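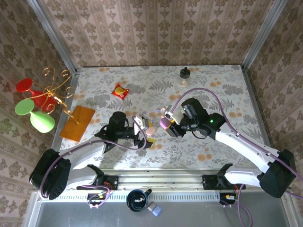

*Two white arms over the flowered cloth.*

29/03/2026

Hi all, and thanks for being patient with me on this one! I know the Jikine grant agreement asks for something with headings and a budget line, so I've done headings, and the budget is at the bottom. The rest is me telling you where the reporting stands.

## Where we are

The big thing first. The Pillay story is drafted. You'll remember the pitch was about background actors on Pillay's historical series who say they worked extra nights and never saw the overtime, and about the gossip coverage that buried the whole thing under one lead actor's divorce. I've now interviewed 17 people who were on set, which is more than I hoped for back when we signed. Eight of them will go on the record with their names. A few of the others would like to and are scared of not getting called for the next job, so they'll be described by the kind of work they did and that's it.

I've also got call sheets. Real ones, with coffee rings! They cover four weeks of night shoots and I've been matching them against pay stubs at my kitchen table, very slowly, with a ruler. The sheets and the stubs disagree on wrap time on five nights. I'm not calling that proof of anything yet. Wrap time can mean when the director says it or when the wardrobe truck closes, and Pillay's payroll people get to tell me which one they use before I print a word.

They haven't told me yet. I've written to their press office twice and got one reply, a very friendly paragraph about how proud they are of the crew. It's in the folder.

## The Dallar side

This is the part that has slid, and I'd sooner say so now than in the final report. Dallar distributed the series and was supposed to be the second story in the set. The idea was to look at how their publicity department trades access for soft coverage: which outlets got the set visits, which got cut off, and what ran the next morning. I have two former publicists talking to me, both off the record, and a spreadsheet of red carpet invitations that I can't use until somebody other than the person who gave it to me confirms it's real.
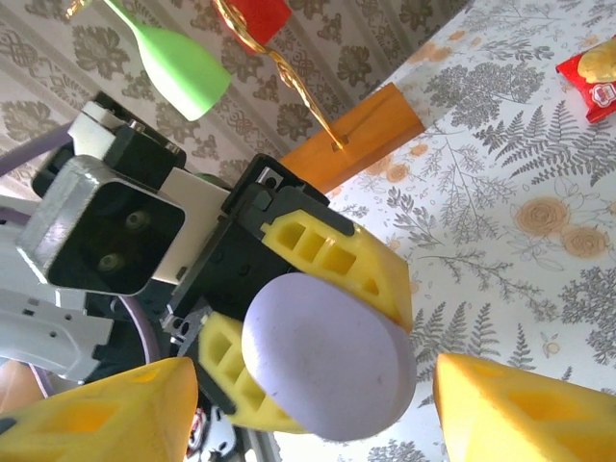 Elias Nimri read the outline and came back with a fair complaint, that I was treating the invitations as the story when the story is what the outlets agreed to leave out. He'd like me to go through the published interviews and find the questions that never got asked. It's duller work, and he's right, and I've started. The pattern is pretty clear in the television ones (nobody brings up pay, not even once, not even when the actor does). Print is messier. Some of the smaller entertainment papers did ask and got a short answer, and those answers are useful to me now.

So the Dallar piece moves to July. The Pillay piece doesn't move.

## Court stuff

I went to the hearing in the wage claim. It lasted less time than the line for the metal detector. The judge set a schedule for documents and everybody left, and the lead actor wasn't there and wasn't supposed to be, though three photographers had clearly been told otherwise. I wrote it up short for the Rernport newsletter that night, mostly to correct a post going around that said he'd been "summoned." He wasn't. He isn't a party to the claim at all.

That little item got more mail than anything I've done under this grant. Plenty of it was people angry on behalf of the actor, which comes with the territory. Some of it was from people who'd done extra work themselves, and two of those turned into interviews.

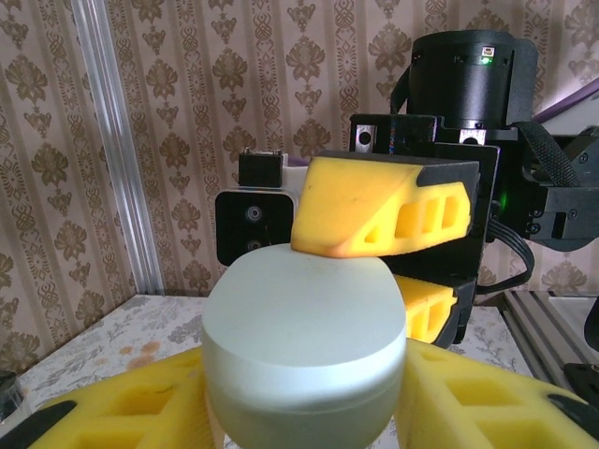

One reader wrote in to say she had stopped opening celebrity court stories years ago, as they all read like somebody guessing what a lawyer's eyebrows meant, and could I please keep posting the filings with the write-up so she could look for herself. I can, and I will. From now on every court item links to the papers, with home addresses blacked out. It adds an evening of work each time, so I've put a bit of the unspent travel money toward it. Shout if that's a problem.

## Money

Travel is under, since most of the extras wanted to talk by phone. Copying and court fees are over. Legal review hasn't been billed yet and will be the big one, and I'm holding that line exactly as it was in the original budget. Receipts are in the shared folder, sorted by month, apart from a parking one I'm still looking for.

## What's next

- Pillay draft to the lawyer, then to Elias, then a full list of questions to Pillay with a proper deadline
- Second source on the Dallar spreadsheet, or I drop it
- Finish the log of published interviews
- Post the filings from the hearing

I could use one thing from you: the name of whoever handled the libel insurance on the last round of grants. My contact there has left and the general inbox just sends me a ticket number.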